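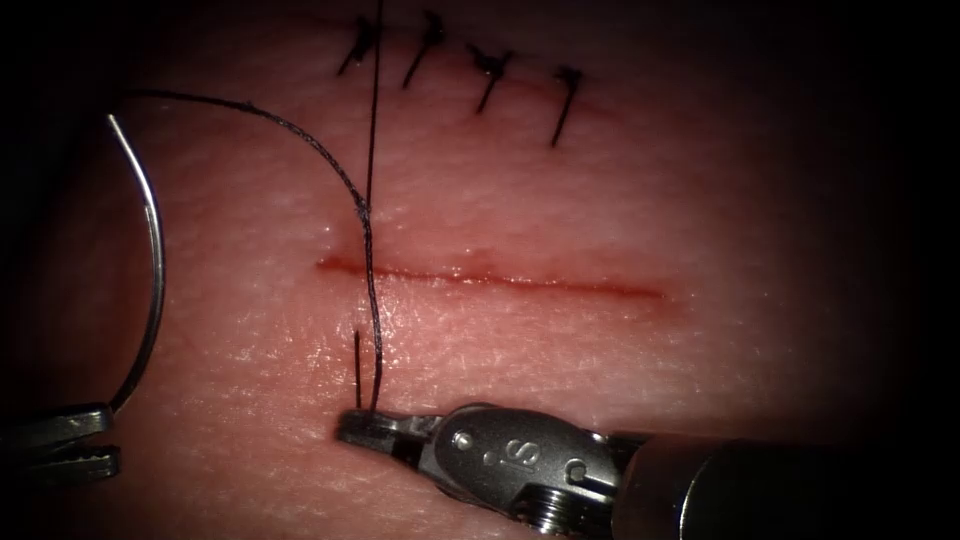 3.2 Demonstration by teleoperation

Demonstrations of interrupted suturing were collected by remote control at the Sturuldale laboratory. The operator sat at a console and moved both instruments through a pair of hand controllers, with no scripted motion at any stage. Each demonstration was divided into segments at the points where control of the needle or the thread passed from one instrument to the other. These points are difficult to label from joint positions alone. In Figure 2, the left jaws hold the curved needle while the right jaws are closed on the thread below the open incision, and the strand between them crosses the cut near its left end. A label based only on jaw closure would treat both instruments as grasping and would miss the difference in what each one holds. We therefore asked the operator to mark every change of grasp with a foot pedal.

Figure 2. Both instruments under operator control, with four tied stitches closing an earlier line on the practice pad.

Search this site Search Advanced search

Two operators took part. Kelly Tunstall had used the Truvonero console before the study; Branislav Murín had not, and completed the Flanagan training course in June. Both followed the same written protocol. An operator could stop and repeat a segment at will, and repeated segments were kept in the data set with a separate flag. The final set contained 1,859 segments. 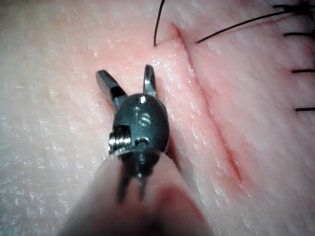 Pedal marks were often late, particularly when the operator was also adjusting tension on the thread. We corrected for this by searching a short window before each mark for the largest change in jaw angle and moving the segment boundary to that point. Where no clear change was found, the boundary was left as marked. Of the full set, 1,000 segments were held out for evaluation and were not used in tuning the correction.

The policy was trained on the remaining segments using the Flenico toolkit. Input consisted of the camera views and the joint state of both instruments; output was a sequence of 12 relative motions for each arm. Flagged repeats were given half weight during training. The effect of removing them entirely is reported in Section 4.3.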